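Ticket 2379
Subject: Labels print blank or half blank after update
Product: Traverex label module, desktop version
Opened by: Afroza Liyanage
Status: Open, waiting on support
Priority: Normal

Original report

We sell small baked goods and dry mixes to shops, and we print ingredient labels from Traverex on an Atano thermal printer connected by USB. Up to last week this worked without trouble. Since the update, the first label of a job prints correctly and the ones after it come out with the ingredient list missing. The product name and the barcode are still there. Sometimes the bottom half of the label is blank, including the barcode.

It happens on our long labels only. The short ones, with just a name and a date, are fine.

What I tried before writing:

Turned the printer off and on. No change.
Swapped the USB cable for the one from the office printer. No change.
Loaded a new roll and ran the calibration from the printer's own button. It fed three labels and stopped in the right place.
Printed the printer's self-test page. All the lines were solid from edge to edge, so I don't think it is the print head.
Printed a long label from a different program, using the same text pasted in. It came out complete.

Because of the last one I think the problem is in the label module and the printer is fine.

Reply from support

Thank you for the detail. Please send the template name, the number of labels in a job when it fails, and the label size as set in both the template and the printer driver. Please also open Settings, then Printing, and tell us whether "Send as image" is checked.

Reply from Afroza Liyanage

Template name is Sultana Loaf Long. I copied it from the Sultana Loaf template in January and made it taller. Jobs are usually 21 labels. I get the same thing with a job of 6. With a job of one label it is always correct.

Label size is 4 by 6 inches in the template. In the driver it says 4 by 3. I did not set that, and I don't remember what it said before the update. I changed it to 4 by 6 and printed again. Now the bottom half is no longer blank and the barcode is there every time. The ingredient list is still missing from the second label on.

"Send as image" is not checked.

Reply from support

The driver size explains the blank bottom half. The update installs a fresh copy of the driver settings, and 4 by 3 is the default. We have made a note of that for the release page.

For the ingredient list, please check "Send as image," restart the program, and print a job of 6. Then uncheck it, shorten the ingredient text to one line, and print the same job again.

Reply from Afroza Liyanage

August 30, 2026

Results:

Send as image on, full ingredient text, 6 labels: all complete. It is slow, with a pause of several seconds between labels, and the small type is fuzzy. One of our shops has already sent labels back for being hard to read, so I would not want to leave it this way.

Send as image off, one line of ingredients, 6 labels: all complete.

I then added the text back a bit at a time with the setting off. The list prints on every label up to 174 characters. Add one more character and it disappears from the second label on. I repeated this with the Basulia mix label, which has different words in it, and got the same limit. Bold or plain made no difference, and neither did the font.

For now I have split the ingredients into two text boxes, one under the other, each below the limit. That prints correctly with the setting off and the type is sharp. I have 14 more templates like this and would prefer not to split them all by hand if a fix is coming. Can you tell me whether it is?

Exported template and print log are attached to the ticket.
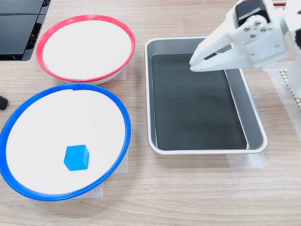

Splitting the text box worked for us too, on the same printer, but watch out if your ingredients are pulled in from the product list. The second box goes back to the full text whenever you edit the product, and then the list drops off again. We had to unlink both boxes and type the text in. I would also like to know if a fix is planned.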